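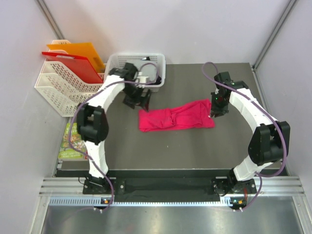 Figure 2. Two-arm folding cell with a cloth on the table between the grippers.

Section 4: Your First Shift with the Folding Cell

Welcome to the part of the guide we most enjoyed writing! By now the Skendis cell is bolted down and powered (Section 3), and your team at the folding station is about to get a pair of very patient coworkers. Read this section together before the first run, at the cell if you can.

4.1 What changes at the station

Before the cell, one person picked, flattened, folded and stacked every cloth by hand, often for a whole shift. With the cell running, that person becomes the cell lead. The lead lays out the cloth, starts the cycle, checks the fold and decides what goes on to packing. At our Brarmont laundry the leads now swap with the packing table every 90 minutes, and they came up with that rotation themselves. We love it and suggest you try it too.

Folding by hand doesn't go away. Anything torn, stained or oddly shaped still goes to a person, and those are the jobs that need a good eye.

4.2 Starting a run

1. Check that both arms are parked and both grippers are clear of the cloth.
2. Look along each arm at the cable. It should hang free, with enough slack for the elbow to bend all the way.
3. Lay one cloth in the middle of the table, between the grippers. Smooth out any knots or twists with your hands.
4. Push the basket and any file holders or books back toward the walls.
5. Step behind the floor line and say "clear" out loud. Your partner answers "clear."
6. Press Start on the Maes panel. The arms move slowly for the first 10 seconds so you can see which way they are headed.
7. Stay at the panel for the whole of the first cycle.

CAUTION: Never reach between the arms during a cycle, even to fix a corner that is driving you crazy. Press Pause, wait for both arms to stop, and then reach in.

Note: Thick cloths sometimes roll up instead of folding flat. Pause, spread the cloth again and restart from step 3. If it happens 2 times in a row with the same cloth, fold that one by hand and write it in the log.

4.3 Teaching a new fold

This is where your experience really counts, and it's fun! The cell only knows the folds your team shows it.

1. Choose Teach on the panel and type in a name everyone will recognize.
2. Guide each gripper by its handle through the fold, one side at a time.
3. Press Save, then run the fold at low speed with a cloth you don't mind wrinkling.
4. Ask a second lead to look at the result before the fold goes on the shared list.

Our Givach site has 13 folds on its list, including one for fitted corners that we would never have dreamed up in the office.

4.4 Ending the shift

1. Press Park and wait for both arms to stop.
2. Remove the cloth and wipe down the table.
3. Write any pauses in the log, plus anything the next lead should know.

Go on to Section 5 for cable checks and gripper cleaning.

Revised 5/2/21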